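Plerkico declares war on the living room floor

0 comments 14 shares

TELTVILLE, March: Home storage company Plerkico has opened sign-ups for Clear the Couch, a free four-week program for households whose sofa has quietly become a second wardrobe.

The program asks very little. Each week, participants receive one short task, and each task concerns the sofa and whatever has settled on it. There is no app and no inspirational music. Nobody will be asked to hold a sock and thank it for its service.

"We started with the couch because it's the one piece of furniture everyone uses and no one admits to tidying," said Keegan Kerslake, program lead at Plerkico. "People will reorganize a spice drawer by colour before they'll deal with the jacket that's been on the armrest since Thanksgiving."

Plerkico ran a trial over the winter with 216 Teltville households. Participants kept a diary of what they removed from the sofa and where it went. The most common destination was a chair. The second most common was the other end of the sofa. Kerslake describes these results as "a baseline."

Week one deals with soft goods: hoodies, bags, tuques, and anything navy that could be either a pair of track pants or a tote until somebody picks it up. Participants fold each item over the arm of the sofa, which makes a perfectly good folding surface once it has been relieved of its other duties, and then carry it out of the room. The carrying is considered essential.
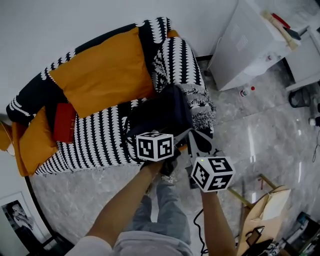

Week two moves on to throws and blankets. Plerkico takes the position that a sofa can wear one throw and keep one blanket in reserve, and that a third is a linen closet with ambitions. Fringed blankets get a page of their own in the program guide, having generated more correspondence during the trial than any other item. The recommended method is to fold them in thirds with the tassels all at one end, then hang them over an arm and stop fussing.

Week three is cushions. The guide declines to say how many is too many, after an internal discussion that ran past supper. It does suggest that every cushion be lifted once, so that the book, remote or takeout menu wedged beside it can rejoin the household.

The last week is set aside for doing nothing, to see how long the sofa stays clear. In the trial, the median was 4 days.

Participants who finish may buy the Cavis lidded bench or the Donati wall hooks at a discount. Neither is required. Plerkico concedes that a laundry hamper and a bit of resolve will cover most of it.

Registration is limited to 660 households across the region, and nearly 100 have already signed up, several of them on behalf of a spouse. Program guides go out by mail and should not be left on the couch.

Media inquiries may be directed to Keegan Kerslake at the Plerkico office in Teltville, mornings before 11.

Share this release 14 shares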